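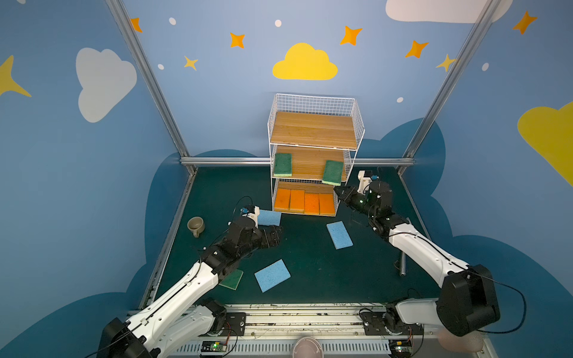 So am I a sorter or a babysitter now? Someone from the packing line wrote that on the whiteboard before I had my coat off, and I've copied it in because it's a better question than any on my own list.

Sat 3 January, Fenwood, sorting bench. Weekend session so we wouldn't be in the way of the regular shift, except half the regular shift came in to watch anyway (there were donuts, I'm not proud of how we do outreach!).

The job today was sponges again. Blue goes up top, green in the middle, orange on the bottom, same rule as the hand-packing bench. We kept it the same on purpose. When Livau tried this at their place they changed the shelf order to suit the arms, and then the people at the next station had to relearn where everything was, and they were grumpy for weeks and I would have been too.

Some notes before I forget them:

Cernum log stands at 2,714 picks since we started the sponge job. I still don't trust the way it tallies a re-grip, so treat that as a running number and don't quote it in the April report.

Greens behave differently depending on which side the jaws land on. The scouring side and the foam side want different grip settings and right now we use one for both. Worth a morning of somebody's time.

Cables: check the slack over the left wrist before each session. Add it to the start-up sheet, please, I keep saying it out loud and never writing it down.
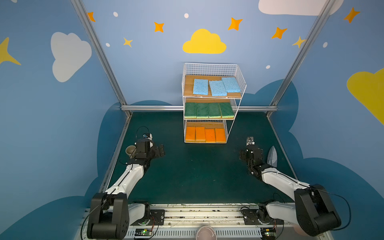

Fine, but on the old bench I could talk to people while I did that, was the next comment, and it got a lot of nodding. I hadn't thought about it at all. Hand sorting is dull, but it's dull with company, and you can do it with your eyes mostly on whoever's across from you. Watching the arms is dull and you have to look at them the whole time. We ran the watching slot at 90 minutes and that's too long. I was glassy well before the end and I like this stuff.

What I'd propose, to be argued over on Monday:

Cut the slot in half and rotate through the hand bench in between. Turn the stool so the person watching faces the packing line. Put the stop button where a left-hander can reach it too. And let the sorters write the rules for what counts as a good placement, because they have opinions! One says a blue leaning on its neighbor is fine, another says it slides out the second you pick up the shelf. I'd been scoring it as fine. Changed my sheet to "ask the bench."

Pay came up, of course. Nothing's been settled about whether watching goes on the same grade as sorting and I said so, and said I'd take it upstairs in writing. Evangelista pays it one step higher, apparently. Need to find out if that's true before I repeat it to anyone.

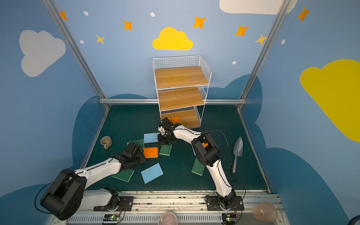
Two oranges on the bottom tier, top and middle tiers empty.

Still open: grip settings for green, the re-grip tally, the stool. Also the whiteboard question, which I've left up. Please don't wipe it.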